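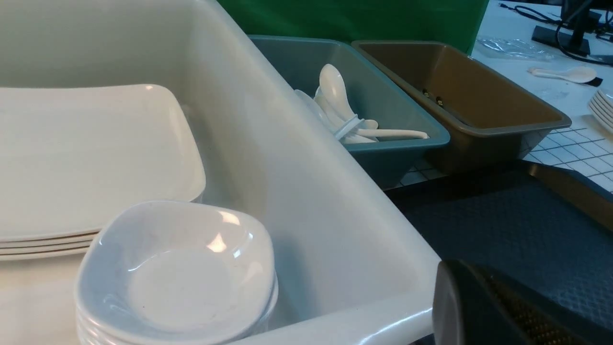 Square plates and small bowls in the white basin.

August, Skemville garage, work order 2448

Bus 2, cabin lights and stereo dropping out. Third time this month it's been written up and I'm sick of looking at it, so I'm putting everything down this time, even the dumb stuff.

The complaint from the driver's sheet: fine on the way out to Minden with the wedding party, fine sitting in the hotel lot with the engine running, then on the way back the ceiling strip and the stereo both quit for a few seconds at a time. Floor lights stayed on the whole way. The guests thought it was part of the show (I'll take it!) but the driver had the bride's uncle leaning over his shoulder asking about it, which he did not enjoy.

Started around lunch with the easy things. House batteries good, both of them, terminals clean, I did those myself in the spring. Charging voltage good at idle and still good when I held it at 2000 rpm. So the alternator is off the hook again, and please can we stop ordering alternators for this bus.

Next I pulled the panel behind the rear bench. What a mess back there. Whoever did the conversion ran the ceiling strip and the amplifier through the same 20 amp fuse and then through the Stutimer box, the one that shuts the cabin stuff down after the key is off. Floor lights go around the box on their own wire. So that matches the complaint pretty nicely, and I got excited and figured the box was bad.

Swapped in the Stutimer from the parts shelf. Lights on, stereo up, sat back there like a paying customer for a good long while. Nothing. Put the old box back in. Also nothing. So the swap told me zero, except that the bench is more comfortable than the one in bus 4.
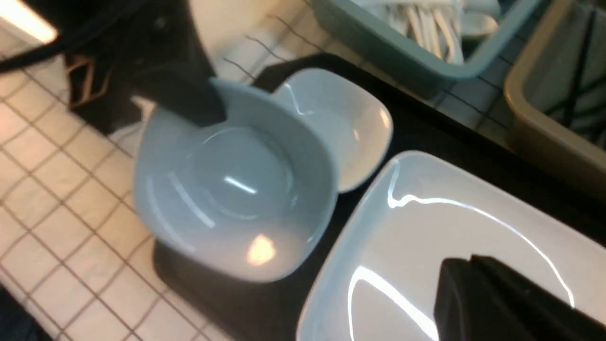 Gripper on the rim of the blue-gray bowl.

Tried wiggling every connector I could get a hand on. I did get the strip to blink once when I leaned on the panel edge, then couldn't make it happen again, and I want that written down because I nearly talked myself out of having seen it.

Road test with Nivaldo driving and me on the floor in back with the meter leads taped down. Smooth road, steady as anything. Then he took the railroad crossing by the feed store and the reading dipped and came back. Went around and did it again, same dip. I was measuring on the feed side of the box, so the problem is upstream of it and the box is innocent. Should have measured there before I swapped anything. Noted.

Back in the shop I followed the feed forward under the floor. It goes through a hole in the crossmember just ahead of the rear axle, and the rubber grommet has slid off to one side. The insulation isn't worn through, at least where I could see it, but there's a butt splice a hand's width farther along, wrapped in old household tape, and when I tug on it the meter jumps around. Pretty sure that's my guy. I haven't cut it open yet. It was getting late and I'd rather do it with the bus up on the lift and decent light than lying on my back with a flashlight in my teeth.

Left the fuse out and hung a tag on the steering wheel so it doesn't get sent out by accident. 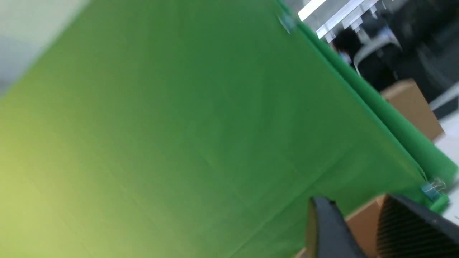 Still to do

Cut out the splice and look at it before it goes in the trash. Save it for Gleice, she wants to show it to Wan when we talk about who pays for this, as their people had the floor up last winter.

New length of feed, one piece if I can manage it, no splice under the floor at all. New grommet, and clamp the wire on both sides of the crossmember.

Give the amplifier its own fuse and its own wire. Not strictly part of the complaint but I'm in there anyway.

Put the spare Stutimer back on the shelf and write "tested OK" on it so the next person doesn't wonder.

Check bus 4 for the same splice. Same conversion, same winter.

Road test again over the crossing with the stereo on loud, and with some weight on the rear bench if I can talk anybody into riding along.

I left this open on the bench overnight and there was writing under it when I came in. 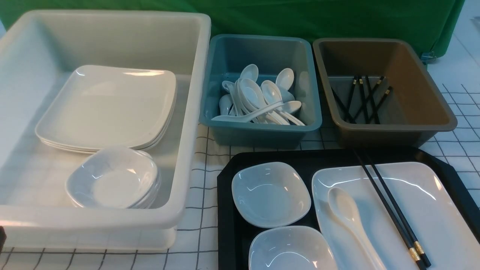 Niall wrote that he'd had the same dropout on bus 4 back in the spring and blamed the stereo, so yes, look there first. He also thinks one size up on the feed wire would be smart if I'm splitting off the amplifier, and he says there's a part roll of it behind the compressor. I checked and there is, plenty for both buses. Bus 4 goes up on the lift as soon as 2 comes down.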